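About Plovow

Who we are

Plovow is a small shop that builds and looks after grippers. Hand-held ones mostly, for teaching robot arms, plus the matching ends that go on the arms. Started by Corentin Gautier and Colette Guillot in one rented room over a tile store. We have more rooms now. Still over the tile store.

Corentin does mechanical. Colette runs the recording side and anything with a spreadsheet. Farzad Ebrahimi writes the software, Harriet Holloway handles customers and shipping, and Cecilia Annan joined us in March to run safety, a job we did not have before. More on why below.

What we make

The Sandari is the hand-held unit. The Jalali is the arm-side version, same fingers and same pads, so what a person does with one carries over to the other. Spare pads, cables, marker plates. Repairs on both, usually back to you inside a week if Harriet has the part.

The pad fault

People ask so it goes on this page.

Last winter we shipped a batch of Sandari finger pads that let go. The rubber came away from its backing under a side load, slowly at first, a corner lifting, and then all at once. On a hand-held unit that means a dropped cup. On a Jalali it meant the arm kept closing on bare metal, and at Trakutberg, our biggest customer at the time, it closed on a glass jar. Jar broke. An operator reached in to clear it before the arm was fully stopped and cut her hand. Four stitches. She is fine and still talks to us, which we are grateful for.

We had 2590 pads out in the field. We had tested pull strength straight on, never from the side. That was our mistake, not the supplier's, they made exactly what the drawing said.

What we did: wrote to every customer the same evening, told them to stop using the pads, and replaced all of them for free. 37 came back with the corner already lifting. Those are in a box on Cecilia's desk and anyone who visits can look at them.

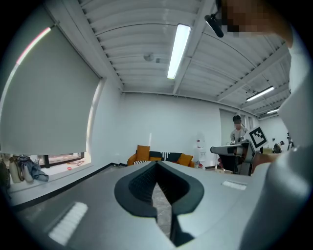
Two grippers in hand, black rubber pad on the near one.

What changed after that

Every new pad design now gets pulled sideways until it fails, and we write down the number. The current one went 1757 cycles at full side load before the first sign of lifting. Not great, not bad. We print it on the spec sheet and we tell people to swap pads well before then.

The Jalali now stops if the grip closes further than it should for the object. Farzad had that half written a year before the accident and it kept getting bumped for other stuff. It does not get bumped anymore. Cecilia can hold any shipment, on her own say, and has done it twice. Once was a mislabeled cable. The other was a stop button that stuck if you pressed it off center, we would of missed that one the old way.

Also no reaching in until the power light is out. Same rule in our own rooms, and it applies to Corentin too.

Reporting a problem

Stop using it first. Then email Harriet with the serial number and a photo of the pad, both sides if you can. Please dont glue it back. We had three customers glue it back.

If somebody was hurt or nearly hurt, call instead, the number is on the base of every unit and Cecilia picks up. Reports go on the open fault list on this site with your name left off. The list is up to entry 3849, most of them tiny (screws, labels, a squeaky hinge), and we leave the closed ones up.

Visiting

By appointment, afternoons are best. Door is to the left of the tile store, second floor, buzzer says Jalali becuase we never changed it. Closed shoes please.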